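**Tirora pauses two-arm tabletop cells after cable snag at Walthorpe site**

WALTHORPE, April. For immediate release. Replaces the short notice sent out this morning, which had the wrong unit count.

Tirora has paused 15 two-arm tabletop cells following a fault at its Walthorpe test site. No injuries. One wrist joint damaged, one cable pulled clean out of its connector. Cells stay off until the cable routing has been changed and signed off.

What we know so far. The left arm on one cell was partway through a sorting run when a slack loop of cable below the wrist caught on the edge of a part on the table. The arm kept pulling. The force limit should have stopped it right there and did not. An operator hit the stop button at the 116th cycle of the run. Total travel after the snag was 210 millimeters, which is far too much.

Two seperate problems, then. The loop was longer than the build sheet allows. And the force limit on that arm had been raised during an earlier setup job and never put back. The second one is ours, plainly. The software let the higher number carry over through a restart with no warning on screen.

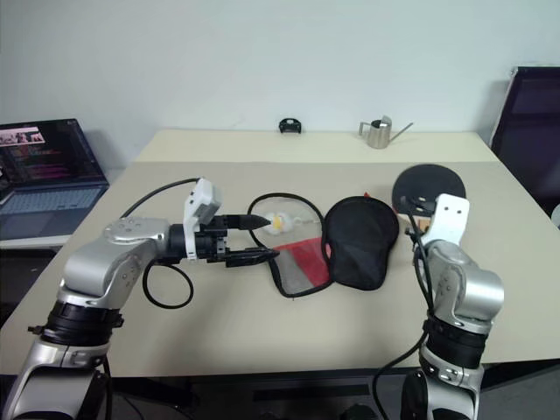 Sorting runs at Walthorpe use soft and mixed household items, netting and fabric included, and those are the hardest things to keep clear of a hanging cable. Mesh catches. So do thin rims and straps. Rigid parts have not given the same trouble, but the pause covers every two-arm cell regardless of what it handles.

Customers with a cell on site should do the following now:

- Power down both arms at the main switch, not just from the laptop.
- Leave the cables where they are. Do not tape or zip-tie them, a tight cable at the wrist can fail too.
- Write down the force limit shown for each arm before shutdown, if the cell is still running.
- Keep hands off the grippers until power is confirmed off.

Cable guides are being supplied by Hosex, who made the original wrist clips. The first 200 guides are due at Walthorpe this month and will go to paused cells first. Fitting is done by our own field staff, no charge. A software update goes out along side the guides. It resets force limits at every restart and asks the operator to confirm any value above the default.

An outside review of the fault has been given to Ó Dubhghaill, the safety engineering firm. They have the damaged joint, the run logs and the pulled cable. Their findings will be sent in full to every customer with a paused cell.

"We should of caught the limit setting at handover and we didn't," a Tirora spokesperson said. "The cells stay off until both fixes are in."

Single-arm cells use a different cable path and are not affected. Orders for new two-arm cells are still being taken but will not ship before the review is finished.

Media and customer questions to the Tirora press desk, Walthorpe. Phones are staffed until 6 p.m. Next update when the first guides are fitted.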